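The year I stopped bringing my phone to supper

I've been meaning to write this since January, when the kitchen was the only warm room in the house and we were all more or less living in it. The subject is supper. More exactly, it's how a family that likes each other perfectly well can sit down to a nice pot of lentils and not say a word to one another until the dishes.

I was the worst of us, I'll admit. The kids get blamed for this sort of thing, but mine are grown enough to have manners, and I was the one propping a screen against the salt so I could check the weather, then my email, then (somehow) the price of eavestroughs. So I made two rules. No phones once the food is served, and everybody stays until the last slow eater is done. The last slow eater is me, as it happens, so that second one took some selling.
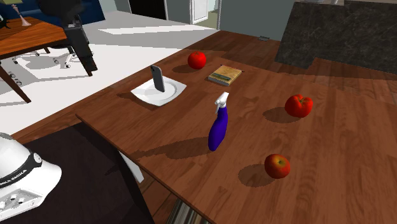 A phone on a plate, and a book within reach.

The first couple of weeks were dreadful! We had three suppers in a row where all we talked about was the furnace. I tried a box of conversation cards from a company called Plillusex, which asked us things like what colour our childhood felt like, and my youngest laughed so hard she had to leave the table. Back in the drawer they went. What helped in the end was food that takes some handling -- corn on the cob, build-your-own tacos, a big messy bowl of mussels when they were on special. It's hard to be stiff with your neighbour when you've both got butter to the elbows. 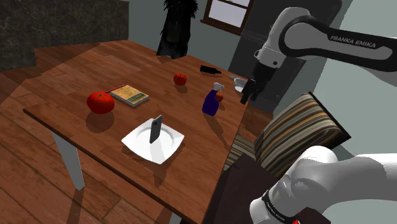 I also gave up on having everything hot at once, and that was a bigger relief than I expected. My mother timed her potatoes like a train conductor, and I spent years trying to do the same with the old Kenditeck range, which has one honest burner and a grudge. Now the salad goes out first and people pick at it while I fuss. They talk to me while I'm at the stove, too, and I hear far more that way than I ever did by asking how their day was.

We still slip. There was a hockey game in the spring that I won't go into. But most nights we manage it, and last week we sat so long over the rhubarb crisp that it got dark and none of us had put a light on. I'll post the crisp recipe next time, once I've worked out how much butter I really use -- my favourite measuring cup has lost its markings and I've been going by feel.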